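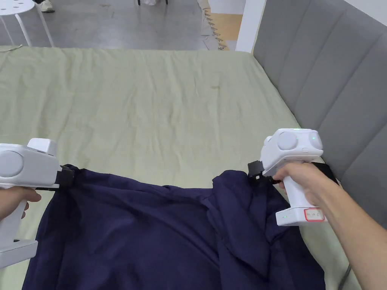
Navy on the green sheet, Tuesday.

I decided that all the dark clothes must be folded before dinner. The green sheet was a little wrinkled again, but I left it like this. I am still slow with sleeves - I fold one side, and then the other side looks longer.
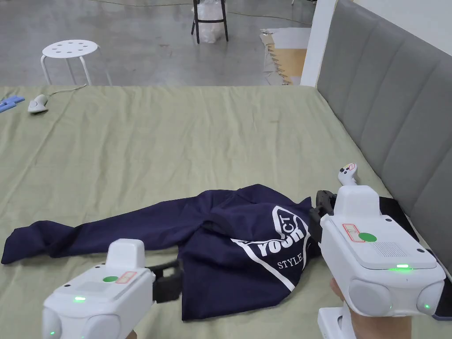

Do I fold a top with the print inside or outside? Outside, so I can find it quickly in the drawer.

After this I wanted to make the cloth flat with my hands, from the middle to

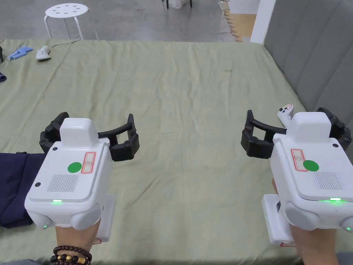 the corners, as I learned at my old room in Bristora. It takes patience. At 5 I made tea, and the second drawer must wait.

Last updated: April

Recent entries
- New curtains from Zovico
- 11 socks, no pairs
- Bus 602 to Feyisa

This site uses cookies.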